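Print this page | E-mail to a friend
Search tips... Go

Looking after rubber gloves

Washing-up gloves will last you months longer if you dry them properly – I've had my present pair since December!
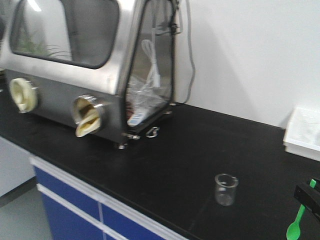
Rinse them while they're still on your hands, then peg them up by the fingertips, well away from the radiator. Pale rubber, like the glove folded inside the left-hand ring on that steel box, shows every stain, so I give mine a good soapy wash, and a little talc inside once they're dry.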